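3.2 Fruit sampling and firmness measurement

Sweet cherries were obtained from two orchards, Skoverico and Plullholm, that differ mainly in soil drainage and in the age of the trees. Both supply the packing house at Teven, where fruit is held before shipment. From each orchard we drew 688 fruits over the harvest period and divided them into lots by picking date. Fruits with split skin or missing stems were kept in the sample, as removing them would have biased the firmness distribution upward.

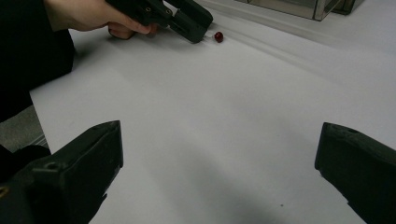
Firmness was expressed as the force needed to compress the fruit by a fixed distance across its widest diameter, following the procedure of Procházka. The method is sensitive to fruit temperature, and lots were therefore held at 12 °C overnight before testing. Background also matters for the color grade that accompanies each reading. A small red cherry on a white sheet is easy to separate from its surroundings by a simple threshold, and the same threshold could be kept for all lots. Darker cultivars were graded on the same scale, although the upper two classes proved hard to tell apart. Readings more than three standard deviations from the lot mean were repeated once, and the second value was kept.

3.3 Correction for uneven background

Paper sheets do not lie perfectly flat, and shading from folds shifts the local gray level. Left uncorrected, this shift moves the apparent edge of the fruit and inflates the estimated diameter. We fitted a low-order surface to the background pixels and subtracted it before applying the threshold. The fit used 170 control points per sheet.
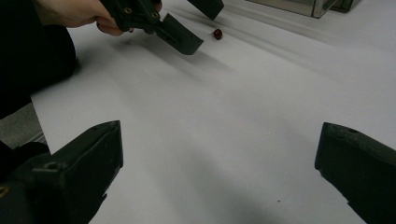
Figure 2. White paper surface with creases and gray shading.

After correction, the diameter error fell in both orchards, with the larger gain for Plullholm fruit. The remaining error was greatest in 31 fruits with strongly flattened shoulders, for which a circular outline is a poor model. These fruits were retained in the firmness analysis but left out of the regression of firmness on diameter in Section 4.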